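The Small White Pot That Gave Me Back My Buns

I came to steamed buns the way a lot of people do, from the freezer aisle and in a hurry. I would microwave two of them under a damp paper towel, eat the soft parts, and leave the leathery rim on the plate. For years I thought that was simply what a bun was like at home, and that the good ones belonged to restaurants with bamboo towers and clouds of steam by the door.

Then I spent an afternoon with Jyoti Chauhan, and I have been steaming things ever since.

Chauhan teaches evening classes in Ollville, upstairs from a hardware store, and her subject is cooking in small spaces. Her students live in studio apartments, dorms and rented rooms, and plenty of them have no stove at all. She has strong feelings about the electric steamer pot, a tool most of us would walk right past. "It needs one outlet and a corner of a table," she told me. "If you have those, you have a kitchen."

What I love about this kind of steamer is how little there is to it! You have a base that heats water, a metal tray full of holes, and a clear lid. That's the whole machine. The tray lets the steam come up from underneath, the lid holds it in, and the dough puffs up into something so soft that you want to poke it (go ahead, it springs back if it's done).

And because the lid is clear, you can watch. I know this sounds like a small pleasure, but a bun filling out under glass is better than most television.
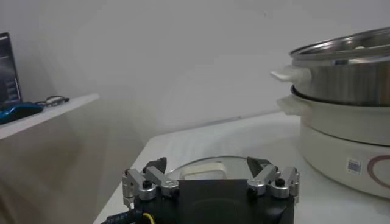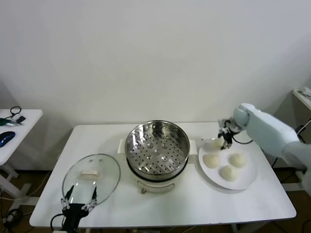

A pale base, a steaming tray and a clear lid
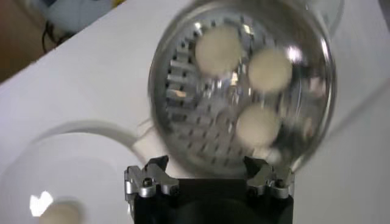
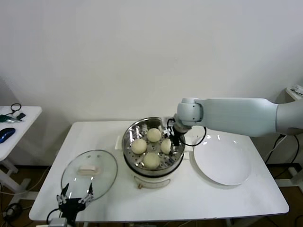 Chauhan's first rule is about space. Buns grow, and beginners always want to fit in one more. She leaves the width of a finger between them, more if the dough is homemade, and if that means a second batch then it means a second batch. Two buns that touch will weld themselves together, and when you pull them apart you lose the skin, the thin smooth layer that makes a steamed bun look like a steamed bun.

Her second rule is about the lid. Lift it straight up and you'll rain on your own supper, so she tilts it away from herself first and lets the water run to the far side. She also likes to switch off the heat and wait a little before opening it at all - two minutes is plenty. Buns that meet cold air too fast can wrinkle and sink, and there's no fixing a sunken bun, though it still tastes fine with chili oil.

Have the plate ready before you start, too. It seems fussy until you're standing there with a hot bun in a pair of tongs and nowhere to put it. A big flat plate beats a bowl, which traps steam and makes the bottoms gummy.

As for the buns themselves, Chauhan is wonderfully relaxed. She makes her own in January, when her apartment is chilly and kneading warms her up, and she buys them the rest of the year. The plain ones are her favorite. She splits them and stuffs them with whatever is around: scrambled egg, leftover potatoes with mustard seed, peanut butter and honey for breakfast. I tried the potatoes and went home and made them three nights running.

She keeps a notebook of everything she has ever put in a steamer, and the list stood at 85 when I visited. Salmon is in there, and custard, and a whole cauliflower that she recommends only to the patient. Number 33 is a pear with ginger, cooked until you can cut it with a spoon. I copied that one down on the back of my train ticket.

Cleaning up takes no time. Unplug the base, let it cool, pour out the water and wipe the inside with a cloth. The tray and lid go in the sink with warm soapy water, and the holes in the tray want a quick going-over with a soft brush if any dough has stuck. A square of parchment under each bun saves you most of that work. If your water is hard, a splash of white vinegar now and then will lift the chalky film from the bottom of the pot.

I did ask her which steamer I should buy. She shrugged and said to get one with a lid that shows what's going on and a tray that comes out easily, and to check the size of the table before the size of the pot. Mine came from a neighbor who was moving out and had used it once, for eggs. It lives next to the toaster now, and tonight it has a batch of plain buns in it, properly spaced.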